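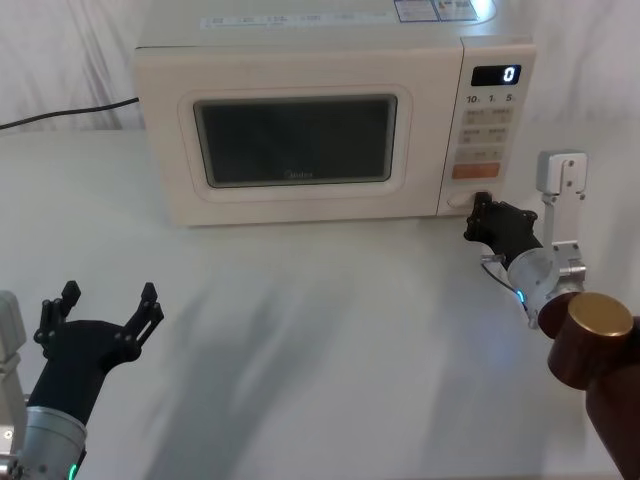
October 25, 2023

Spent the morning on the Skeltix contact rules. Rule 3 now reads: press the release button with the fingertip only, wrist clear of the door seam. Speed cap unchanged. The log stands at 3,207 lines, most of them mine.

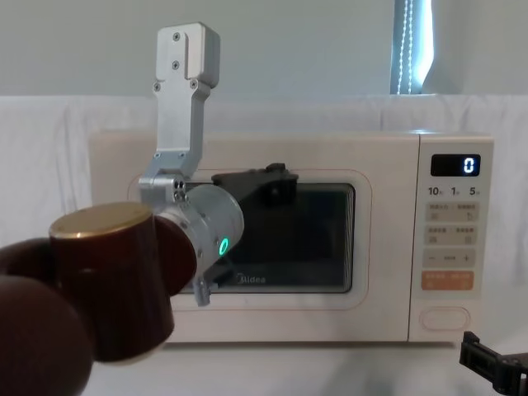 The wording on idle arms is still weak. "Parked" needs a stated distance from the appliance, or each operator will pick one. Stostar's draft leaves it open too. Moved the clause to page 131 and flagged it. 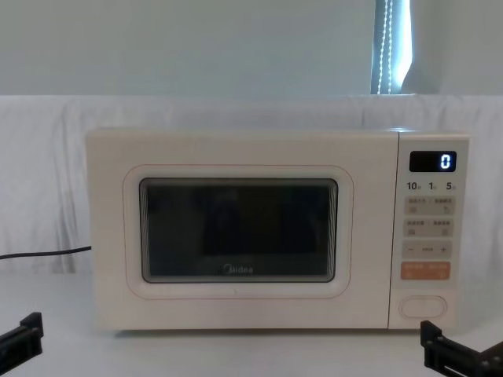 Does a display reading of 0 count as safe to approach? Only with both arms stopped and the stop switch in hand.

Clause 477 to be rewritten tomorrow.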